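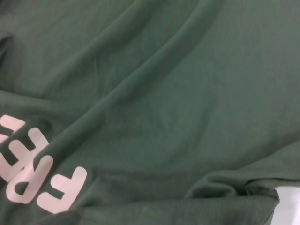

Green cloth, close up

Brake fluid flush at 29,000 miles, worth it or not?

gravelroad_gus wrote:
Hi everybody, hope the new year is treating you well. I took our Zidora wagon in for an oil change and the young man at the counter (very polite, no complaints there) told me the brake fluid was due and quoted me $124 for a flush. The car has 29,000 miles on it and the pedal feels just like it did when we bought it. I've driven for most of my life and I don't believe I ever paid for one of these before. My wife says just do it and quit fussing. Is it a real thing or are they filling a slow week?

pattycakes62 wrote:
Real thing, Gus! Brake fluid soaks up moisture from the air over the years, and that lowers the boiling point, so on a long downhill with a loaded car you can end up with a soft pedal right when you don't want one. The miles don't matter as much as the calendar. How old is the car? My book says every 2 years, though I'll admit I've stretched it to three and slept fine.

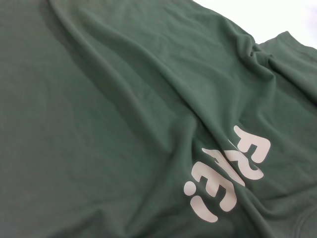 Posted by Esther Kinyua on January 3, 2023

Patty is right about the calendar, but I'd hold off on saying yes until somebody tests it. Any decent shop can put a tester in the reservoir and tell you how much water is in there, and it only takes a minute or so. I had mine checked at the Urio place in Ullholm back in June, fully expecting a bill, and they sent me home with nothing to pay and a reminder to come back next year. Don't go by color alone, either. I've seen fluid that looked like iced tea and tested okay.

oldtorque wrote:
I'm going to disagree with Esther a little, and I say this with affection. Those pen testers are all over the map. I've had two of them give me different answers on the same car on the same afternoon. If the maker says every so many years, do it every so many years. Brakes are not where I like to save money. I will say $124 sounds steep to me, I paid less than that last time, but I live out where everything is cheaper except gas.

gravelroad_gus wrote:
Thank you all! The wagon is four years old, and I finally dug out the manual (it was under the spare, don't ask). It says three years, so I guess I'm late either way.

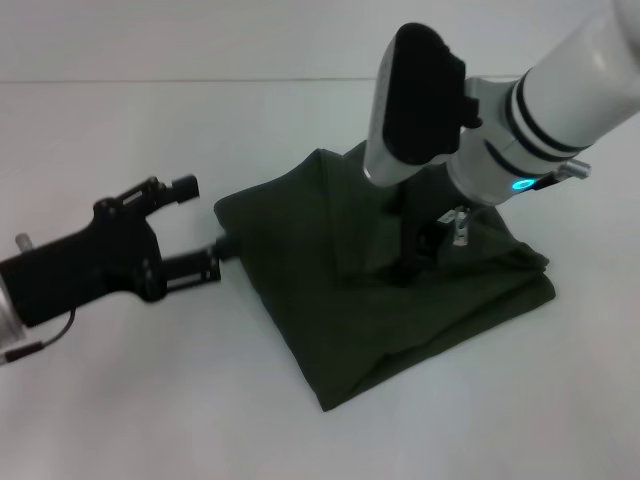
Esther Kinyua
Moderator, Brakes and Steering

Well, that settles it then, Gus, four years is plenty and I'd go ahead. Oldtorque, fair point on the pens, the kind that heats the fluid to boiling is better if your shop has one. Ask them what type they're putting in and check it against the reservoir cap, and please don't let anybody mix in silicone fluid if the cap says DOT 3 or DOT 4.

pattycakes62 wrote:
And ask if they're bleeding all four corners or just swapping what's in the reservoir! My brother-in-law paid full price at Zonano for what was basically a turkey baster job.

oldtorque wrote:
Ha, seen that too. Gus, let us know what they end up charging you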